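Section 5: Setting up your viewing library

Once your Bendden media box is plugged in and talking to the telly, you'll want to get your videos onto it. I put this off for weeks when I bought mine — don't, it only takes a cup of tea.

1. Turn the box off at the wall and push your drive into the rear port until it clicks. The front port is for the remote dongle only.

2. Switch on again and wait for the green light. Mine takes 30 seconds, longer with a full drive.

3. Open Settings, then Storage, and choose Add Folder. Keep folder names short, and stick to 200 files in each or the menu crawls.

4. Pick a category. I use Footy, Holidays, Cooking and Medical (I study at night, so that last one gets a fair workout!).

5. Press and hold OK to build the thumbnails. Go and do something else for a bit.

Note: if you see error 303, the drive is in a format the box can't read. Copy your files off, reformat it using the Clodness tool in the Extras menu, and start again at step 1.

Caution: reformatting wipes the lot. I lost a whole May camping trip that way, so please back up first.

6. When the thumbnails are ready, set the colour. The Rametti preset is lovely for sport but makes reds far too heavy, so I leave Medical on Natural and drop the sharpness two notches. Shiny metal and dark corners will show you quick smart if you've overdone the contrast.

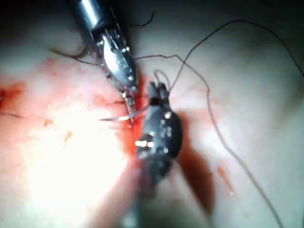
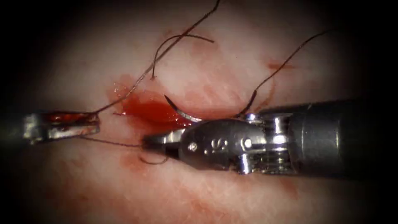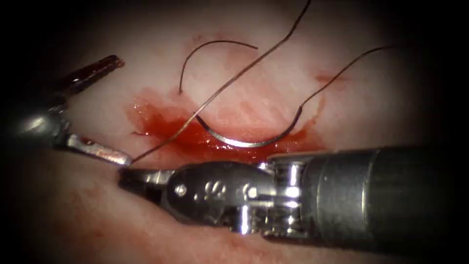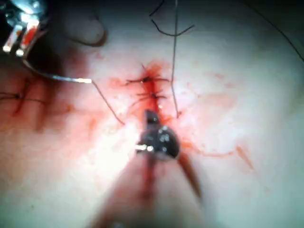 Suturing with surgical instruments, and two finished stitches in the last one.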